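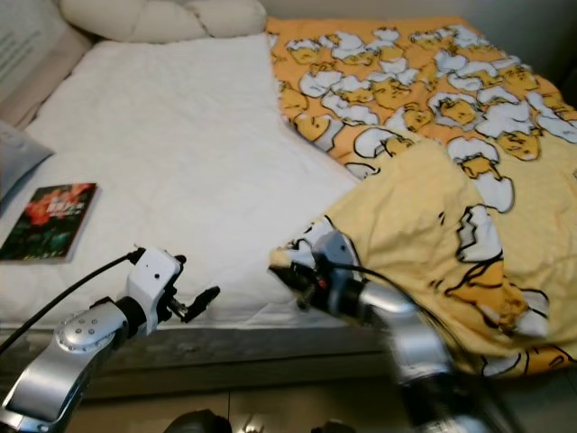 Dineo Naidoo asked at the last roster meeting whether the Rander unit would take over whole rooms or only the bed, and the question has shaped most of the work in this reporting period. The short answer is only the bed, and within that only the top layers. The remainder of this report sets out what that means for throughput, for the housekeeping roster and for the next release of funds.

## 1. Status against the work plan

The project covers automated bed preparation in the short-stay rooms at Hlongwane House. The Rander unit has two arms and runs under the Hideo task controller. It is operated by housekeeping staff on shift, with remote support from the project office.

| Work item | Status |
|---|---|
| Blanket pull and fold-back | In daily use, supervised |
| Pillow placement | In trial |
| Loose item detection on the bed surface | In trial, stop-and-wait only |
| Fitted sheet change | Deferred |
| Operator training, day roster | Complete |
| Operator training, weekend roster | In progress |

The fitted sheet change was deferred after bench testing. Corner tension could not be held reliably with the present fingers, and a redesign falls outside the current budget. Staff continue to fit sheets and mattress pads by hand before the unit is wheeled in.

## 2. Throughput

The controller log holds 1,236 supervised bed runs to the end of April. The plan called for around 2,000 by that point. The shortfall has two main causes: the late start on the upper floor, where the lift was out of service, and the time taken to clear stops caused by belongings on the bed.

A run is counted once the operator has pressed start, whether or not it finishes without help. We have kept to this definition so that the figures remain comparable with the first report. Completion rates by blanket type will be supplied separately when the log has been checked against the paper sheets kept by the day roster.

Thick blankets with a contrasting reverse side are handled more consistently than thin cotton ones. The controller uses the difference between the two faces to find the fold edge. Plain white bedding on a white pad remains the most difficult combination.

## 3. Belongings on the bed

Books, chargers, glasses and soft toys are commonly left on the bed in occupied rooms. Under the previous manual procedure, the attendant shifted the item to the bedside table and carried on. The unit is not authorised to do this. If an item is detected in the planned path of either gripper, the arms hold position and the operator is called. Items clear of the path are left where they lie.

Guests' property was the main concern raised in consultation, and the rule will stay in place for the rest of the funded period. It does cost time. Operators are now asked to check the bed before starting, which removes many of the stops but also returns part of the task to the attendant.

## 4. Finger coverings

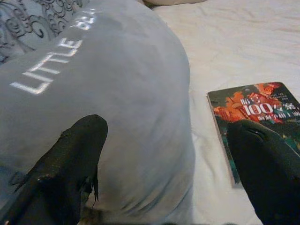
According to Wian Jacobs, the maintenance load has landed on the people who were told they would be saving time, and the roster should say so. We accept the point. Inspection of the finger coverings was written into the plan as a vendor task at quarterly service. In practice the black covering splits along the side well before then, leaving small raised flaps that could snag a loose weave.

Changes made:

- Finger inspection is now a listed task at the start of each shift, with paid time attached.
- A covering with any open split is to be replaced before the next run.
- Spare coverings are held in the linen store and no longer at the project office.
- Stretching a damaged covering to close the tear is not permitted.

A tougher covering is on order. It is stiffer, and grip on light fabrics will need to be retested before it goes into general use.

## 5. Effect on housekeeping work

No positions have been removed. Total rostered hours are unchanged, as required by the funding agreement with the Vondoritz Fund, but their content has moved. Attendants report less bending and reaching across the mattress, and more standing, watching and walking between rooms. Several have said the waiting is tiring in its own way. We do not yet have injury data over a long enough period to report a trend.

The operator allowance currently applies to the day roster only. Weekend staff who have finished training are doing the same work without it. Payroll has been asked to correct this and to backdate the difference.

## 6. Next period

1. Finish weekend operator training.
2. Retest fold-back with the stiffer coverings.
3. Continue pillow placement trials in vacant rooms before any use in occupied ones.
4. Review with attendants whether a second pre-start check is needed for shared rooms.

Approval is sought to move the unspent fitted sheet allocation to spare parts and paid inspection time. The total budget does not change. A response before the new roster is drawn up would allow the inspection hours to be entered from its first Wednesday.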